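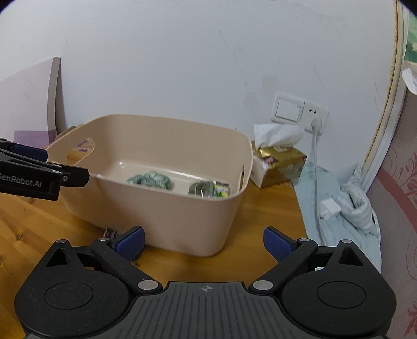
**Dimas Lumenta**

Okay so who else was at the Gurisen last night for the Dodivitz Quintet? I need to talk about it with people who care, and my wife has already left the room twice.

First the good stuff. The clarinet player was on fire!! Two choruses on "Avalon" that I'd have paid for on their own, and the slow one before the break (I think it was "Memories of You," somebody correct me) had the whole back bar quiet, and if you know the back bar at the Gurisen you know that doesn't happen. The drummer stayed on brushes for nearly the entire first set and I loved every minute.

But then the second set, they plugged everything in. Bass through an amp, banjo with a pickup, a mic right down the bell of the trumpet. In a room that size! I was at the third table and I could feel the bass in my chair more than I could hear it. A banjo through a PA sounds like somebody shaking a drawer of forks and I will not be moved on this.

Am I being an old grump? Would love to hear from anyone who was sitting farther back.

---

**brushes_only**

I was at the back and you ARE being an old grump, sorry Dimas 😄

First set I couldn't hear the bass at all. Not one note. I could see the guy's hand moving and that was my whole evening of bass. Second set it was all there and I finally got why everybody raves about him. The folks up front always want it acoustic and the folks by the door are paying the same 15 dollars.

It was "Memories of You," yes. Gorgeous.

---

**Ilham Ginting**

Little of both for me. I was on the side wall under the clock, and I thought the bass amp was fine and the trumpet mic was a crime. A trumpet does not need help. My ears rang the whole drive back to Pernstead.

What bugged me more was the break. They said 15 minutes and it ran way over, and by the time they came back half the dancers had gone home. You could feel the air go out of it. "Sweet Georgia Brown" to four couples is kind of sad.

---

**slidework**

Trombone player here, not in this band but I've played that room plenty. A couple of things.

The stage at the Gurisen is a dead spot. There's a heavy curtain right behind you that eats everything, so you can't hear each other, so everybody plays louder, and then the bass player gives up and reaches for the amp. Nobody's being lazy up there. We tried it once with the curtain pulled all the way over to one side and it was a different room. I've asked the club about it twice and both times got a very nice email.

Also the banjo pickup. I'm with Dimas. Put a mic in front of it or leave it alone.

---

**Dimas Lumenta**

Thank you slidework, I feel seen. The curtain thing is really interesting, I had no idea. I always figured it was the low ceiling.
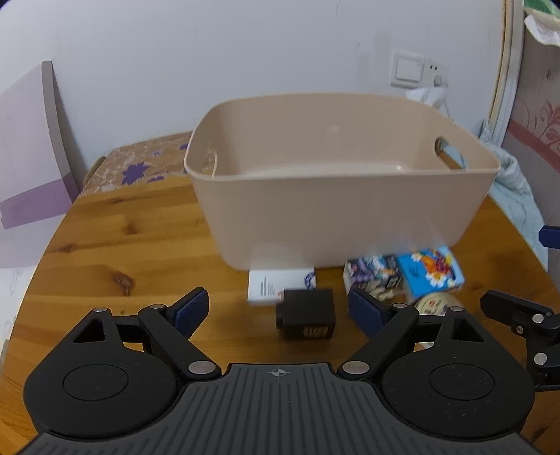 And fair point from brushes about the back of the room, I've sat up front for so many years that I forget it's a different show back there. Maybe I'll try a table by the door next time and report back (if I can stand being that close to the coat rack). I still say one good mic in the middle and let the players walk up to it for their solos. They did it that way when I first started going to hear this music and you got the little shuffle of people swapping places, and I miss that.

Is anybody going to the December one at Tarigan Hall? It's the same quintet plus a singer. Holds 508 if they open the balcony, so I guess even I can't complain about a PA in there.

---

**brushes_only**

Going! Got two in the balcony. And the one mic thing looks great in old movies, but have you ever tried to dance to it? The beat disappears every time the piano player takes a turn.

---

**Ilham Ginting**

The Dodivitz bunch don't have a piano though?

---

**brushes_only**

Ha, okay, guitar then. Whoever's turn it is.

---

**kittyhop43**

Dancer chiming in. I don't care if it's plugged in or not, I care about tempo!! The last three numbers were all way up there and my knees are forty years past that. Give us one slow one before the end. We asked at the break and the leader was super sweet about it and then counted off "Tiger Rag."

Tarigan has the better floor by a mile, by the way. Wear real shoes, the ramp on the side entrance gets slick.

---

**slidework**

Tempo is a fight I'm staying out of.

For Tarigan, don't sit under the balcony overhang if you want to hear the reeds. Either up top or the first half of the floor. I'm subbing there that night in the opening band, so come say hi, I'll be the one hunting for somewhere to leave my case.

---

**Dimas Lumenta**

Will do! Row D for me. I tried to get C and they were gone already.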